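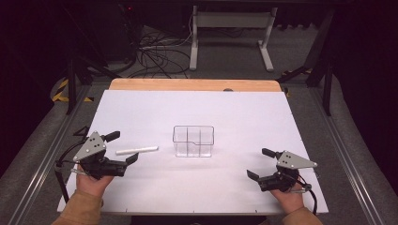

Ticket 3000
Queue: Plerent workroom supplies
Opened: 26 July 2019
Item: clear divided box, Jinell range, used with the white table board
Subject: White sticks roll away from the box, and the ones that go in won't stand up
Status: Solved (see last entries)

Original report

Hi all! First, I love this box. It's see-through, it's open on top, and the little dividers inside are exactly what our sorting table was missing. We used to keep the white sticks in a mug and it was a mess.

Two problems though. When I lay a stick on the board next to the box, it likes to wander off. Not every time, but often enough that I've been on my knees on the carpet more than I'd like. And when I get one into a compartment it leans over and rests its top on the divider, so the next one along has a hard time getting past it.

Setup is the big white board on top of the wooden table, box near the middle, sticks laid to the left of it. The sticks are 68 mm long. Can send measurements of anything else you want, I have a ruler and I'm not afraid to use it.

Reply from support

Great report, thank you. A few things to try before we look at swapping the box:

1. Take the box off the board and put it straight on the table. Do the sticks still roll?
2. Turn the box half a turn and try the same compartment again.
3. Run a finger along the inside of each divider and feel for a lip or a rough spot.
4. Tell us the width of the compartments you're using.

Please do them one at a time and write down what changes, even if the answer is nothing.

Update from reporter

Done, and this was fun.

1. On the bare wood they stay put! Back on the board, they roll again. So it's the board.
2. Half a turn, no difference at all. Same lean.
3. All smooth. Found one bit of grit in a corner, tipped it out, no change.
4. The compartments I'm using are 18 mm wide inside. The sticks are a lot thinner than that, so there's plenty of room for them to flop.

I also tried laying a stick crossways, with one end pointing at the box, and then one running the other way. Pointing at the box, it drifts toward me. Running the other way, it sits still. I did this way too many times because I couldn't believe how tidy the result was.

Reply from support

That's a really useful test. A round stick rolls sideways, so yours is telling you the board tips toward the near side. Could you check for something under the far edge? Lift the board and look at the underside too. We had a ticket last October where a folded price tag was stuck there.

On the leaning: that width is normal for this box. It's meant for mixed bits and pieces, and a single thin stick will always lean in it. You have a couple of options. Fill a compartment so the sticks hold each other up, or put a strip of foam in the bottom and push them in a little. Dresitine foam cuts easily with kitchen scissors, and any soft packing foam will do the same job.

Update from reporter

You were so close! No price tag, but there was a thick felt pad under the far edge, left over from when the board used to stand against the wall. Peeled it off, wiped the sticky patch, put the board back down. Then I set a stick down beside the box and went off to make coffee. Came back and it was right where I'd left it. I may have cheered.

Foam next. I cut strips a hair wider than the compartment so they grip the sides. First try was too thick and the sticks poked up so high that I kept knocking them with my sleeve. Sliced it in half lengthwise and now they stand up nicely with enough showing to get hold of.

One small extra: the clear plastic is hard to spot on the pale board, and I kept bumping the near corner. I put a bit of blue tape on the table side of the rim and that's been a big help.

Reply from support

Love the tape idea, we're adding it to the Quiambao tips sheet. Please lift the foam out and shake it when you clean the box, as dust builds up under it. Rinse the box in lukewarm water with a drop of dish soap. No scrubbing pads, they cloud the sides.

Are you happy for us to close this?

Update from reporter

Yes, close it! I've already ordered 2 more boxes for the shelf by the sink. If those ones lean too, at least I know where the foam is.

Closed by support
Cause: felt pad under far edge of board; compartment wide for single sticks
Fix: pad removed, foam strips fitted
Parts sent: none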